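Packing shoes in a hinged-lid shoebox: left or right way round?

Posted in Packing and Posting, 2020-08-02

Larkholm
I need to pack red footwear into blue shoeboxes with white interiors. The lid is attached along one side and folds back to the right when the box is open. The packing slip gives a maximum of 800 g per parcel. My heaviest pair weighs 622 g without the box.

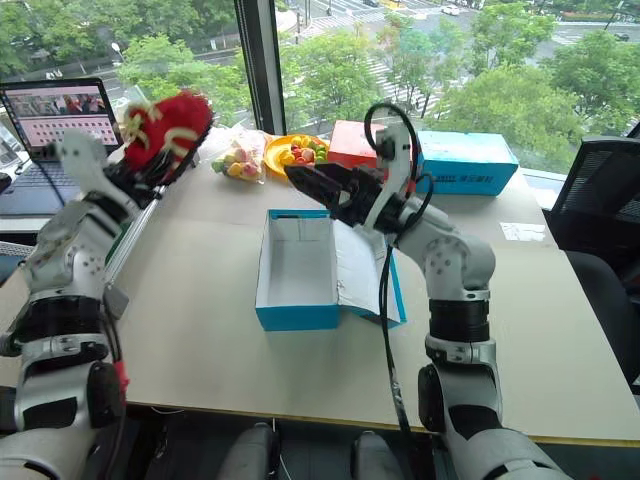 My present method is to put both in with the toes at the same end. The lid then rises at the toe end and the front tab will not stay in. Should I go up a box size, or change the arrangement?

Gebremedhin Ayele
Change the arrangement first. Lay the pair on their sides, soles outwards, heel to toe. The wide part of one then sits against the narrow part of the other, and the height is even along the box. Put one sheet of tissue between the uppers if there are straps or trim that could mark.

Fluffy items are a separate case. Lower them in level, holding both ends, and tuck any cords in before closing the lid. Cords caught in the hinge will crease the card.
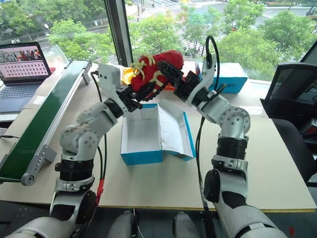

Red plush item held at both ends over the open box.

Weigh the empty box as well. Mine is nearly 2 ounces heavier than the supplier's listing, and you have only 178 g to spare.

Muva
just use a bigger box

Shiferaw
Heel to toe works. I would not go up a size, as the contents slide and the corners get crushed. If the tab still lifts, use one strip of paper tape across the front.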